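July, nearly eleven at night

Rain until four, then close and sticky. Efa Howells rang at breakfast about the allotment water. The meter reading came to 2,787, and she thinks there is a leak on the shared pipe because last month's bill was 332 pounds. I said I would walk the line with her when it dries out. The broad beans are finished. I pulled up the lot and left the roots in.
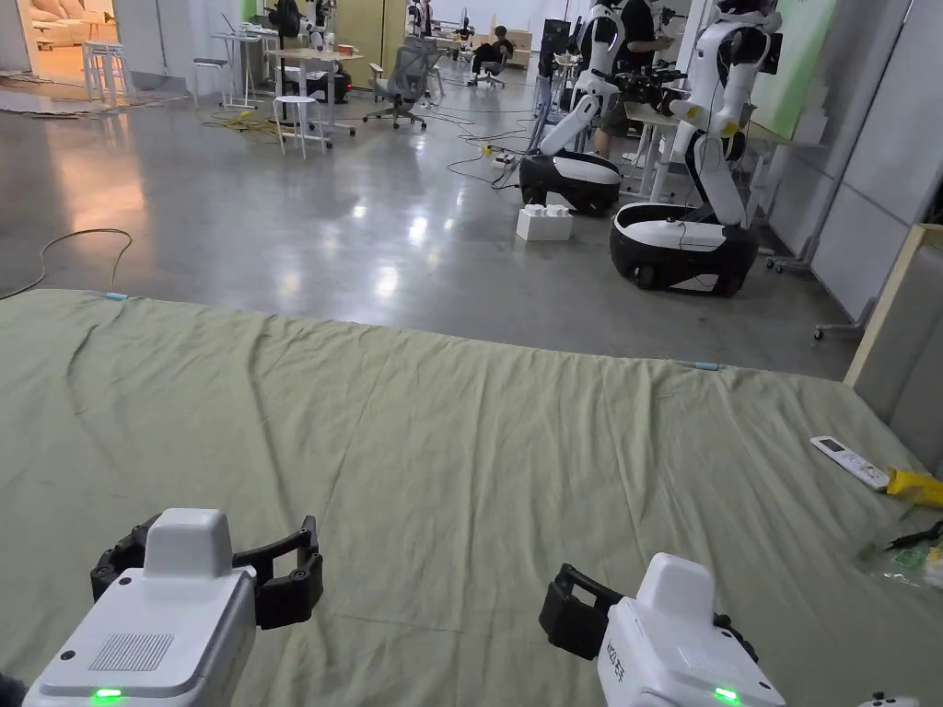 Moka was sick again after lunch, only grass this time. The vet can't see her until next week, so it's boiled rice and chicken for 3 days – she won't complain about that.

Natanael came round for the ladder and stayed for tea. He has sold the van and is looking at a smaller one in Drollell. I think he paid too much for the last one, but I kept quiet.

Must post Ivone's card tomorrow. Read 20 pages and gave up.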